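Fil : les règles qu'on s'est données autour des bras, et pourquoi j'y tiens 🧵

1/ Bon, on m'a demandé trois fois cette semaine « c'est quoi votre norme interne ? ». Réponse courte : une feuille A4, 13 lignes, affichée au mur. Réponse longue : ce fil (allez chercher un café).

2/ Avant, on avait un document de 36 pages hérité du projet Torneo. Très complet, très sérieux, et je l'ai ouvert deux fois en tout. Quand Marlene Oltmanns est arrivée chez Jatcombe, elle a demandé où il était rangé. Silence dans la salle !

3/ Règle que je défends le plus : vitesse réduite à 20 % pour tout nouveau programme, pendant 5 cycles complets. Même si on a seulement bougé un point. Surtout si on a seulement bougé un point.

4/ Ensuite : une seule personne a la main sur la commande, et elle le dit à voix haute avant de lancer. Ça fait un peu théâtre au début, on s'y fait très vite.

5/ Les fiches de poste se lisent debout, à un mètre. Si je dois m'asseoir pour comprendre une consigne, elle est trop longue et je la réécris.

6/ Côté postes, ça donne ça :

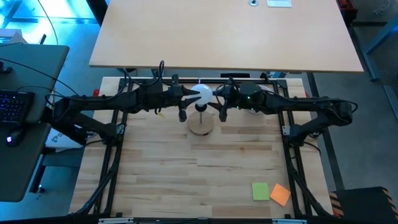
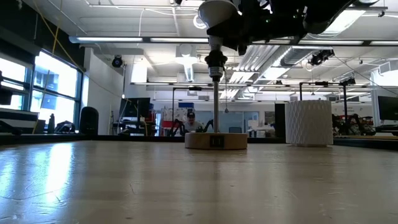 7/ Le point qui fait débat chez nous, c'est la position de référence. Urrego (notre outil de suivi) accepte qu'on reparte de n'importe quelle pose « connue », et moi je dis non : on repart d'un repère physique, posé sur la table, contrôlé à chaque prise de poste. Le disque en bois avec sa petite étiquette noire et blanche sur la face avant, sur la deuxième photo, c'est le genre d'objet que je veux voir noté dans la fiche, avec son emplacement. Et si quelqu'un le déplace, il l'écrit. Même de deux millimètres, oui oui.

8/ Pareil pour les câbles : on regarde tout leur trajet le long des bras avant la première mise en mouvement. Un câble qui tire, on arrête, on reprend le passage, on recommence les cycles lents. C'est pénible et je ne négocie pas 😅

9/ Ce qui manque encore : une vraie règle pour deux bras qui travaillent au même endroit. J'ai un brouillon depuis août, il ne me plaît pas. Si vous avez mieux, je prends !

Commentaires

atelier_nono : Les 20 % on les fait aussi, mais sur trois cycles. Tu as une raison pour cinq ?

lucie.automatisme : Le « dire à voix haute », je le vole pour lundi.

pgr_meca : Et quand la personne à la commande change en cours d'essai ? Chez nous c'est là que ça coince.

Fils récents
Durkby : retour sur une mise en service compliquée
Lire une analyse de risques sans s'endormir
Étiqueter ses câbles, ma méthode

Ce site utilise des cookies pour mesurer l'audience. Accepter / Refuser / Paramétrer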